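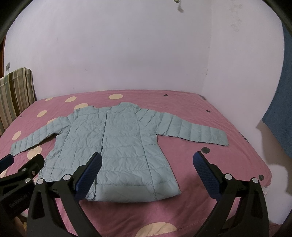 Figure 1. Start position for the jacket task, seen from the camera on the hand-held gripper. The fingers are open in front of the lower hem.

3.2 Collecting the demonstrations

Our project asks if a folding policy can be learned only from demonstrations made with a hand-held gripper, without moving the real arm by hand. We recorded 163 demonstrations in two homes, one in Ravby and one in Grandville. Karthik Karunaratne did most of the recording and Anwara Gamage checked the episodes on the same evening.

Each episode begins with the garment flat and both sleeves spread out. We did not iron or smooth the fabric before, so small wrinkles like in Figure 1 are part of the data. The puffer jacket was more difficult than the shirts. It is thick, and the quilted channels make it hard to decide where the edge begins. For this reason we wrote one rule for all operators: approach the hem with open fingers, stop for a moment, then close.

We removed 13 episodes. In most of them the tracking was lost when the camera came very near to the fabric and saw almost only one color. The patterned sheets gave the tracker more points to follow than the plain ones, which we had not expected when we planned the work in December.

3.3 Limits

All demonstrations were made on beds, so we can not say how the policy will behave on a table. Also, the jacket was always placed with the front side up. The Vemero arm used for the tests in Section 4 has a shorter reach than a person, and the far sleeve must therefore be folded last.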